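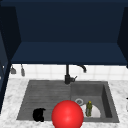
The kitchen sink in our simulator, with a plate and a small bottle in the right-hand basin.

Software Engineer, Simulation and Motion Planning
Tunen, Hebden office (two days a week at home if you like)
Permanent, full time or four days
Applications close 19 March 2025

We're looking for somebody to join the planning group at Tunen, and if you have ever lost a whole happy afternoon to working out why a simulated plate sinks slowly through a simulated worktop, we would very much like to hear from you.

Tunen writes software for robot arms that work in kitchens: canteens, care homes, school dining halls, the sort of place where the washing-up never quite ends. We don't build the arms ourselves. Our customers buy or lease those from other people, and what we supply is everything between the camera and the motor commands, which means finding the things in the sink, deciding which to pick up first, planning a way in and out without knocking the tap, and noticing when a grasp has gone wrong. Nearly all of it gets tried in simulation long before it goes anywhere near crockery, and the simulation is where you would come in.

About the job

Our simulator is called Ikonau. It began as a weekend's work by Robel Birhane, who still looks after the physics side, and it has grown a good deal since then (not always tidily, as Robel will cheerfully tell you himself). It holds a library of kitchens, each with its own cupboards, taps, basins and clutter, and every night it runs the current planner through 1,568 set tasks and leaves a report for us to read over the first cup of tea. A task might be as plain as lifting a plate out of a deep basin, or as fiddly as getting hold of a small bottle that stands close to the front wall, with a tap spout hanging over the only comfortable approach.

Sinks turn out to be where most of our trouble lives. The walls are steep, the spout gets in the way of the wrist, drains and ridged drainers upset the contact model, and a plate tucked behind the front rim is only half visible to the camera, so the pose estimate the planner receives is often a bit of a guess. We would like the planner to handle that doubt more gracefully than it does now. At the moment it takes the best estimate, believes it completely and sets off, and we have plenty of failed runs to show for it.

In your first few months you would probably be doing things like these:

Reworking how Ikonau makes collision shapes for basins and bowls. We currently break them up into convex pieces by hand, and it is slow and dull and easy to get wrong.

Passing pose uncertainty from the perception code into the planner, together with Mihret Yimer, who wrote most of the perception code and has strong and well-argued views on what its numbers mean.

Shortening the nightly run. It takes long enough that a failed machine in the small hours spoils the whole of the next morning.

Improving the replay tool, so that a person can scrub through a failed grasp, see the planned path beside the path the arm took, and file the problem without opening three other programs.

You would also spend some of your time in the workshop at Zendcombe, a short bus ride up the valley, where we have 4 arms and a row of real sinks. Everyone in the planning group takes a turn there. We've found it does wonders for one's sense of which simulation errors matter and which can safely be left alone for another year.

Who we hope will apply

You'll need to write good, readable C++ or Rust, and be comfortable enough in Python to look after test scripts that other people rely on. You should know your way around rigid body transforms without having to look them up too often, and have worked on at least one of motion planning, physics simulation, control or 3D perception. We don't mind whether that was in a company, at a university or on something of your own, as long as you can show us and talk us through it.

It would be lovely if you had also met sampling-based planners or trajectory optimisation, had fought with a contact solver, or had put together a continuous testing set-up for something that refuses to give the same answer twice. Please don't be put off if you haven't. Kiros Gudeta came to us from railway timetabling software and now maintains the task scheduler, and we have been glad of him ever since.

A degree isn't required. We can sponsor visas for this post.

Working here

We are a small company and a fairly quiet one. The Hebden office is on the second floor of an old mill, there is a lift, and the windows look out on the canal. The planning group meets every morning for a quarter of an hour, code is reviewed by one other person before it goes in, and we try hard to keep afternoons free of meetings. There is no on-call rota for this job. If the nightly run falls over, it can wait until somebody has had their breakfast.

You would get 200 hours of paid leave a year on full-time hours (160 for a four-day week), with bank holidays on top, a pension, paid parental leave for either parent, and a budget for books, courses and one conference a year. The salary depends on experience, and we will tell you the band in our first reply so that you needn't wait until the end to find out.

How to apply

Please send a CV and a letter of no more than a page to Isabelle Lavoie, who leads the planning group, using the form on our jobs page. In the letter, tell us about a bug you are fond of. It needn't have anything to do with robots, though we do enjoy those.

If we think there may be a match, Isabelle will ring you for a half-hour chat. After that we invite people for one longer visit, in person or by video. You would spend an hour with Robel and Mihret looking at a failed run from Ikonau and talking over what might have caused it, then an hour going through some code you have written, and then have lunch or a cup of something with the rest of us. There is no take-home exercise and no whiteboard puzzle. We reply to everybody, and we aim to do it within a fortnight of the closing date.

We would like the new person to start by June, but can wait a little for the right one.

If you need any changes to the visit, or would like the material in large print or ahead of time, Natnael Wako in the office will gladly arrange it and won't pass the details on to the people interviewing you. He is also the person to ask about visas, moving costs, the bus timetable and parking, of which there is sadly very little.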